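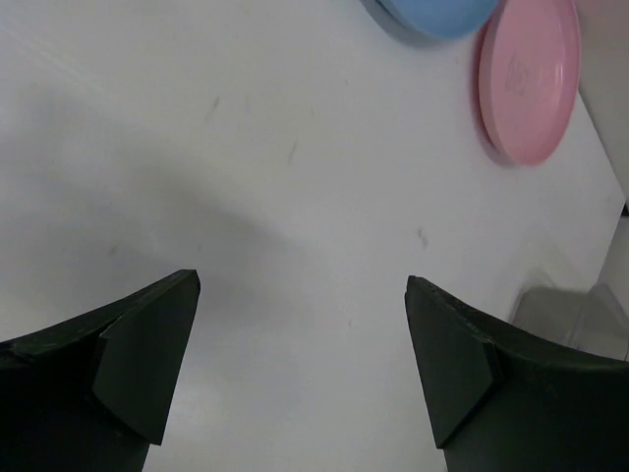
Notow Planning Software Moves to Version 3

19 May 2024

The Girau Institute has released version 3 of Notow, its motion planning and perception software for tabletop manipulation. The release is available to partner laboratories and replaces the version issued last September.

The main change concerns how the planner uses images from a camera mounted at the wrist. Earlier versions planned a full reach from a fixed overhead view and did not revise it. Notow now updates its estimate of object positions during the approach and can adjust the path until the fingers close. Shallow dishes and clear plastic containers, both of which gave the previous perception module difficulty, were given particular attention in testing.

The development team, led by Modupe Akande, evaluated the software on 1,593 recorded approaches. Of these, 312 included at least one transparent object.

"A scuff on a white table or a patch of reflected light should not be taken for the edge of an object," said Dr. Akande. "Much of the work in this release went into that distinction."

Abbas Hosseinzadeh was responsible for the new log viewer, which shows the planned path and the camera view on one timeline. Laboratories running version 2 should convert their calibration files before installing the update. Instructions are included with the release.

Questions may be sent to Eyerusalem Sisay in the Software Office.

Related news
Girkum simulator adds support for two-finger grippers
Shabnam Kakakhel to lead perception group
Iyamu workshop on robot control: program available

This site uses cookies to measure visits. By continuing to use it, you accept our cookie policy.

© 2024 Girau Institute | Contact | Back to top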